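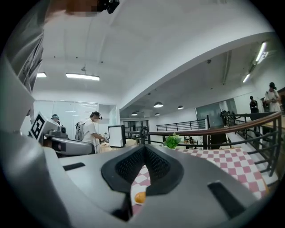 According to one reader of the first test report, a hand-held gripper should be judged by how well it picks up small, light things, as almost any pad can hold a block.

The Soltenberg comparison is a bench trial of hand-held grippers used to record table tasks for robot arms. It was set up by Skusten, a maker of gripper parts, and covers two pad types: the Zwane, a ribbed V-shaped pad, and the Dellance, a flat pad with a softer face. Each pad is rated for 1,000 closings before it is replaced. Sessions are held on a mezzanine, and most tasks use plates and small food items on a covered table.
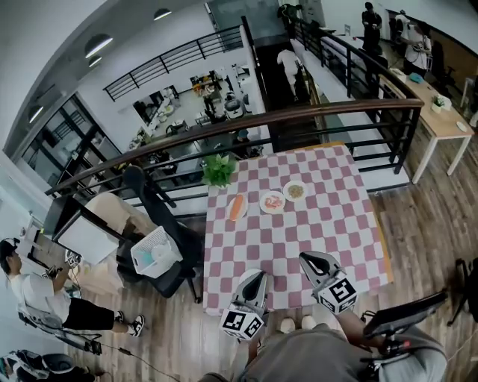
Two-handed work was the weak point of the early rounds, in the view of a commenter on the project page, who asked that marker tracking be scored apart from grip. The request was adopted in October. A recording now gets one score for the pads and another for how long the markers stay in view of the head camera.

Of 583 recordings kept from the second round, 98 were marked as slips, and 22 of those involved both hands.

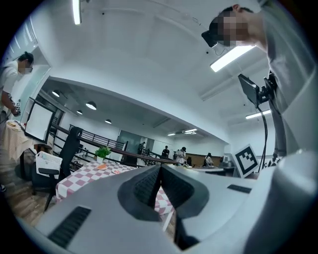

Camera placement is treated as a separate question. A camera on the gripper moves with the hand and keeps the pads in view at close range. It also takes in much of the room: with the ribbed pads pointing up, the plates share the view with ceiling lights and people beyond the railing. Skusten crops the upper part of such recordings before scoring. The Dellance pad has not yet been tested with the crop.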